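The second life of the office computer

31 December 2021
By Areeba Abbasi
Print this article | E-mail this article

The machine I am writing this on was thrown out by an insurance office in Gridlow. It is nine years old, it cost me £87, and it starts up faster than the shiny laptop I bought new before it. I have been telling everyone I meet about it since June, and my family would quite like me to stop.

I won't stop, though, because I have fallen completely for the world of the second-hand desktop. I had always thought of old computers as slow, dusty things that lived in lofts. Then a friend sent me to Peñalver, a repair shop down a side street in Buveditz, where Percy Bermúdez has been mending and reselling office machines for 13 years. I went in for a cable and stayed all afternoon.

Percy's view is that most people blame the wrong part. "They say the computer has got old," he told me. "Usually it's the disk that's slow. The rest is sitting there waiting for it." He swaps the old spinning hard drive for a solid-state one, adds memory if there is room for it, clears out the fluff and sends the thing home again. A small solid-state drive in his shop costs £29. I watched him hand one over to a retired teacher who had come in ready to spend ten times that!

What I love most is how friendly these big plain boxes are once you get the side off. A modern thin laptop can be glued shut, with the memory fixed to the board for good. A tower was made for an office where somebody would have to open it one day, so there are proper screws, and space for your hands, and parts you can buy on their own (and argue about on forums until two in the morning, if you turn out like me).

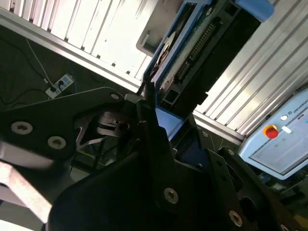
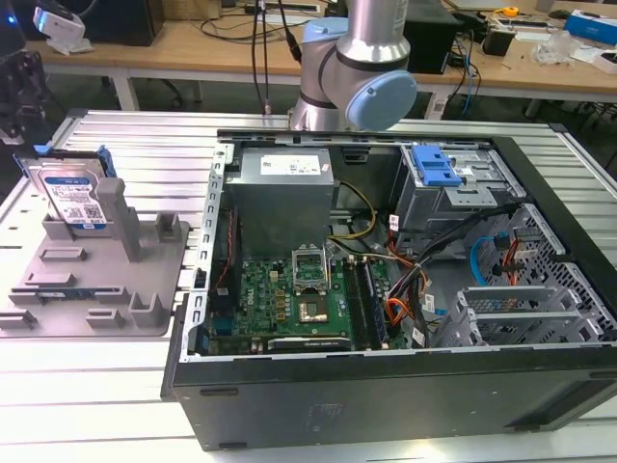 The second picture shows a tower on its side with the panel off and the power supply at upper left.

My own first go was not graceful. I unplugged everything, held the power button down as Percy had told me to, laid the case flat on the kitchen table and then spent twenty minutes looking for a screw that was in my sleeve. Fitting the new drive took less time than finding the screw. Putting Windows back on took the evening, and at the end of it I had a quick, quiet computer and a very silly grin.

There are limits, of course. Percy won't open a power supply and he doesn't think you should either - if one fails, he fits a whole new one. Some older processors are shut out of the latest Windows, so it pays to ask before you buy, or to think about Linux, which runs happily on a lot of these machines. And you should wipe any drive properly before passing it on. He has been handed computers with tax returns, wedding photos and one unfinished novel still on them.

The supply of good machines seems endless. When firms change their computers they tend to change the lot, and Peñalver took in 249 from one office move at Gutivitz this year. They were all the same model, which Percy likes very much, as a part from a dead one will fit any of the others. Plenty have already gone to students and to people setting up a desk at home. A few are in a library in Gridlow, where I went to have a look and ended up helping a man find his bus pass form.

If you have an old tower under the stairs, do get it out and see what it needs. Mine is now waiting for a better graphics card, which I don't need at all, and Percy has promised to ring me when one comes in.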